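Search this site Enter keywords Go
Last updated 11 April 2026
Filed under: Home robotics / Manipulation / Full papers

4.2 Unloading and loading the dishwasher

The dishwasher task was the hardest of the kitchen chores we gave to the Pevden arm. Plates have to pass between wire tines that leave little room for fingers, and a glossy rim gives the hand very little to hold. Each trial covered one item, moved between the counter and a rack. We ran 90 trials with plates and 24 with bowls. A trial was stopped if the hand let go early or pushed against the rack hard enough to trip the force limit.

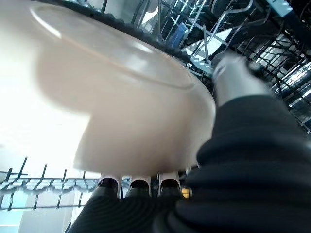 Figure 3. Wrist camera view during a plate trial. White fingertips grip the rim from one side; a gray finger reaches toward it from the other.

Of the plate trials, 58 were finished without help. Bowls went worse, with 19 stopped before the end. Most plate failures came from the foot ring catching on a tine, which turned the plate in the grip. Simard and Fakir reviewed the stopped trials separately and agreed on the cause in nearly all of them. Glare inside the tub also hurt rim detection, and we did not correct for it. A person does the same job much faster, and we would not yet leave the arm alone with a full load.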